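## 4. Pegboards and the Problem of the Bare Hook

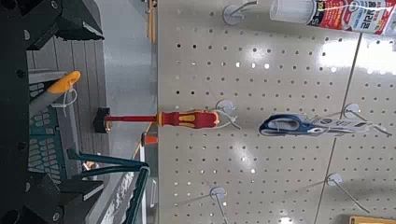

**Figure 2.** A shared pegboard of the open-hook type: an insulated screwdriver on one hook, scissors in their retail card on another, and bare hooks.

The literature on tool storage has tended to treat the pegboard as a solved problem. It is cheap, it is full of holes, and it lets a person see at a glance what is missing. Our own interest began when we noticed that people who used one every day could tell us, at a glance, that something was missing, but could seldom tell us what.

We therefore looked at shared boards in three workrooms, which we call Hitero, Imier and Boros after the labels on their doors. All three had been set up by the people who worked in them, with no outside advice and, in the case of Boros, no inside advice either. Over the study period we logged 129 returns, a return being any occasion on which a person finished with a hand tool and put it somewhere. The word "somewhere" is doing a good deal of work in that sentence, and the rest of this section is an attempt to relieve it.

### 4.1 What a hook says

A hook with a tool on it is easy to read. A bare hook is harder. It may mean that a tool is in use, that a tool is lost, that no tool was ever assigned to it, or that whoever fitted the hooks had some left over. Figure 2 shows the difficulty. The board has an empty hook above the screwdriver and others lower down, and nothing about their shape tells a newcomer which of these readings to prefer. The round white base plates look equally expectant whether or not anything is due.

When we asked users what a given bare hook was for, the most common answer was the name of a tool. Unfortunately it was seldom the same tool twice. One user at Imier gave us two different answers on either side of lunch, both with confidence.

### 4.2 Tools that do not want to hang

Scissors and pliers come with a loop or a fork and more or less hang themselves. Screwdrivers do not. They are long and smooth, and they roll. The usual remedy is a rack with holes in it, but a rack commits the owner to a handle size, and none of our workrooms was ready for that kind of commitment.

The remedy in Figure 2 is more modest: a thin white plastic tie looped around the handle holds the screwdriver to its hook, with the tool lying sideways across the board. It costs next to nothing and it works with any handle. It also raises a question we had not planned to study, namely how much trouble a person will go to in order to use a screwdriver. A tie that is quick to slip off is quick to lose. A tie that stays put sends people to the drawer for a worse screwdriver. We saw both, and we have no clean figure to offer for the point at which one turns into the other.

Sideways hanging has a second cost. A long tool laid across the board takes up the width that several short ones might have shared, and the shaft in Figure 2 runs out past the left side of the panel altogether. Users were divided on overhang. Some held that a shaft sticking out is easier to find. Others had walked past one.

### 4.3 Packaging as storage

The scissors in Figure 2 hang in their retail card. We first coded such cases as "not yet put away", and then had to go back and recode them, as the cards proved to be the best-behaved part of the whole system. A card comes ready to hang, it shows what belongs in it, and it keeps the blades away from people's knuckles. Its one weakness is that it has to be opened for the tool to be of any use, after which most of these benefits go in the trash.

Tools still on their cards were, we should add, nearly always where they were supposed to be. We advise against reading too much into this. The easiest tool to keep tidy is the one that has never cut anything.

### 4.4 Tubes and other lodgers

Every board we looked at had collected items that are not tools. Tubes were the leading case, and a tube with a white ridged cap can be seen at the top right of Figure 2. Our coding sheet, adapted from the Veltard scheme for kitchen drawers, had no heading for such things, and we added one in May after a short and unfriendly discussion. Lodgers were left out of the 129 returns. Nobody could show us where they were meant to be returned to.

Section 5 takes up labels, including the outlines that Boros painted around its tools shortly before buying different tools.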